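How to prepare a reclaimed board for painting

Jun 19, 2024

When I first started showing my work at the little craft market in Sernden, I couldn't afford stretched canvas, and I'm rather glad of it now. I painted on whatever I could find: cupboard doors, the backs of old picture frames, a shelf my sister was throwing out. People kept coming up to the stall to ask how I got the paint to sit so nicely on something out of a skip, and I'd end up giving the whole explanation while somebody else was trying to buy a card. So I've finally written it down, and if you make a cup of tea first you'll get through it comfortably.

What you'll need

A board, whatever size you fancy
Sandpaper, one sheet of 121 if you can find the odd imported sort I use (120 is just the same, please don't go hunting) and one sheet of 400
A damp cotton rag and a dry one
Acrylic primer (I use Plarix, but any decent brand will do)
A wide, soft brush
Two strips of scrap wood to rest the board on

Choosing the board

Go for something flat and stiff. Lay it on a table and press on each corner in turn, and if it rocks, put it back and look for another one, as a warped board will only annoy you later when you try to frame it. Old marks and scratches don't matter a bit. Swelling does, so run your thumb along the edges and feel for places where damp has got in and made them puffy. I once spent a whole week in February on a view of the harbour, on a board with one puffy edge, and the primer lifted off that side like the skin on a rice pudding.

One word of caution with anything that might have very old paint on it. It can contain lead, and you really don't want to sand that. If you aren't sure of its age, buy a test kit or leave it alone.

Cleaning

Wipe the board all over with the damp rag and the tiniest drop of washing-up liquid, then again with clean water, and let it dry properly. Overnight is best. Kitchen cupboard doors are the worst for grease, and you may need to go over them twice. Grease you can't see will still push the primer away in little round patches, so do be patient at this stage, even though it's the dull one!

Sanding

Put on a dust mask and open a window. Start with the coarser sheet and work in small circles, just enough to take the shine off. Then wipe away the dust with your dry rag. Do the edges too, and soften the corners very slightly while you're there, or they'll chip the first time you carry the board anywhere.

Priming

Rest the board on your strips of wood so that it doesn't glue itself to the newspaper. Stir the primer (don't shake it, you'll fill it with bubbles) and brush on a thin coat going all in one direction. Leave it until it's dry to the touch, then brush the second coat across the first. Prime the back as well, one coat is plenty, as it helps to stop the board bending.

Ubaldo Sala, who had the stall beside mine for years and painted the loveliest small still lifes, always gave his boards a third coat and rubbed it down with the 400 until it felt like an eggshell. Misaki Nomura does just the opposite and leaves all her brush marks in, so that the colour catches on them. Try both on offcuts before you decide. I'm with Ubaldo for faces and with Misaki for weather.

Before you paint

Give the finished board two days somewhere airy, standing on its edge and away from the radiator. Then try a little thinned paint in one corner. If it beads up, sand that spot gently and prime it once more. If it spreads evenly, you're ready to draw.

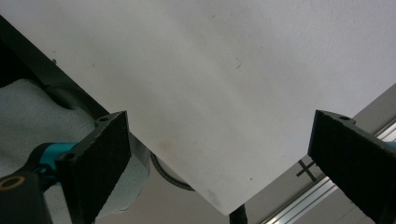

I like to sketch in soft pencil first and go over the lines I want to keep with thin brown paint, and I'll go through that part properly in the next tutorial, along with the three brushes I reach for most.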